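February, notebook, guide project (Clernwood, series 3 to 5)

Started again on the continuity section at 8 a.m. Same problem as before. The draft says the Masson two-parter "must" take place before the Graltatwood story because the captain still has the old badge. I don't buy it. The badge comes and goes for most of series 4, and the simplest reading is that the costume department had two and grabbed whichever was nearer. A badge is weak evidence and I'd like us to stop leaning on it.

Went through the index cards for the running argument over dates. 247 entries now, of which a good share are the same claim copied from one fan guide to the next. Traced the "Kernum was written as a finale" story back as far as I could. Every version leads to one convention newsletter, and the newsletter gives no source. It has been repeated so often that people quote it with dialogue attached. Marked it UNSUPPORTED in red. Danish will object. 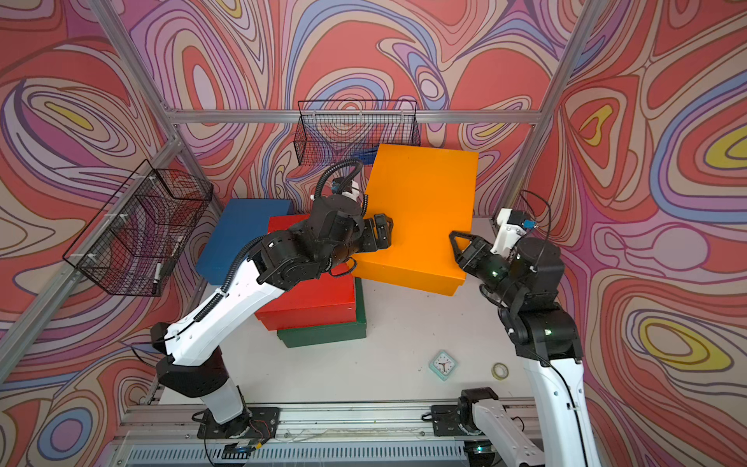

He did object, by noon. Danish Qureshi's case, as fairly as I can put it: the Kernum script closes off every open thread from the season, the last shot is a door shutting, and the music is the long version of the theme. All true. But the draft script we have is missing its last 5 pages, and the long theme also turns up on a filler episode about a lost dog. Closing threads could just mean the script editor was tidy that month. I said I'd allow "has been read as a finale" in the main text and the newsletter in a footnote. He wants it the other way round. Left open.

Rewatched episodes 8 and 19 back to back to check the claim that the ship's interior was rebuilt between them. I went in expecting to agree and came out unsure. The corridor looks longer in 19, but it's shot from the far end and lit from one side, and the wall panels repeat in the same order both times. My guess is same set, different director. The older guides all say "rebuilt" flatly. None of them say how they know.

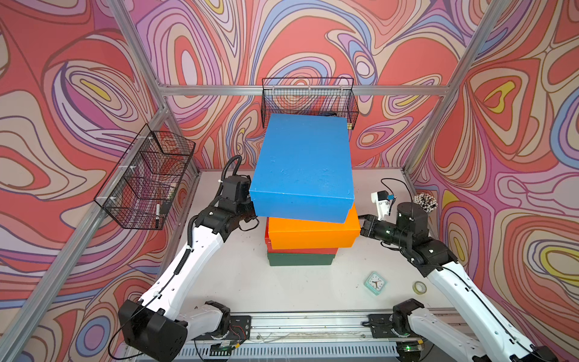

Other things from the rewatch, in no order:

The doctor's line about having "never been to Masson" in 8 really is contradicted by her own log entry in 19. I can't explain this one away and don't think we should try. The draft has a full page on memory loss caused by the cold sleep, and there isn't a word on screen to back it up. Cut to two sentences, call it an error.

The aliens at Graltatwood are said to see only heat. Then one of them reads a map. The draft suggests a heated map. No.

The scene everyone praises in 19, the long silence at the airlock — I timed it against the script and there's dialogue there, nearly half a page. So somebody took it out on the floor or in the edit. Worth a "Did they mean it?" box, but only if we say plainly that we don't know who made the cut. I've seen it credited to three different people already.

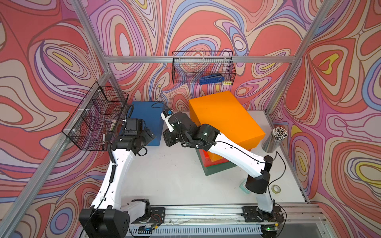 On the essay about whether the later Clernwood episodes are "darker": I've read it twice and still can't find what is being measured. More deaths? No, series 3 has more. Fewer jokes? Maybe, but a lot of the series 5 jokes are just bad ones, and I suspect the writer didn't notice they were jokes. If the word means the lighting, say lighting. Sent back with that question at the top and nothing else.

The ratings paragraph can't stay as it is. It compares a holiday broadcast with an ordinary evening one and calls the gap a collapse. Either we find like-for-like numbers or the paragraph goes. Danish thinks he has some in a box at his mother's place. I'll believe it when I'm holding them.

To do:
Ask for the missing script pages again, in writing this time.
Check if the Kernum newsletter had a correction in a later issue.
Take "undoubtedly" out of chapter 2. It's always in front of the shakiest claims.
Redo the badge table with episode times so anyone can check it, me included.

4:40 p.m. Danish rang about the corridor. He counts a different number of panels in 19 than in 8, and says he has gone through it frame by frame. I'm looking at the same copy and can't see where he's getting the extra one. We'll do it together on one screen before either of us writes another word on it.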